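How do you fold a bunched-up comforter on your own?

Ezekiel Montoya
I strip the bed down to the fitted sheet every September and fold what's on top. The quilted comforter is what beats me. It slides around on the plush blanket under it and ends up in a heap.

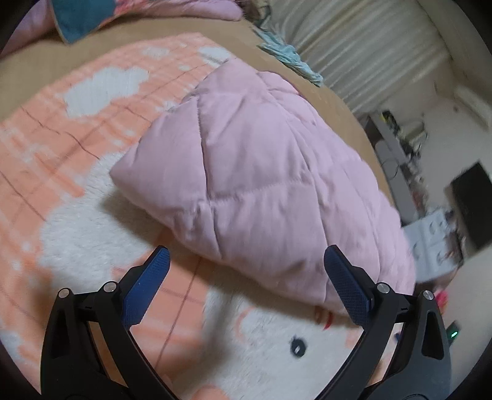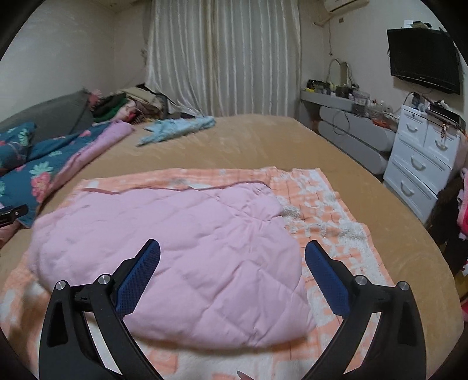
I've got 45 minutes before dinner and a shelf that's already tight. Is there a trick, or do I need a second person?

Paloma Oyelaran
No second person needed. Find two corners on the same long side and pull that edge straight first – ignore the rest. Fold in half the long way, then in thirds. Press the air out with your forearm as you go. Do the plush blanket last, so you have it as a flat surface to work on. Put the clothes away before you start too, you want the room.

Eckhard Sperling
I just roll mine and tie it.

Rosalind Halvorsen
Rolling works but it takes up more shelf. I'd go with the thirds.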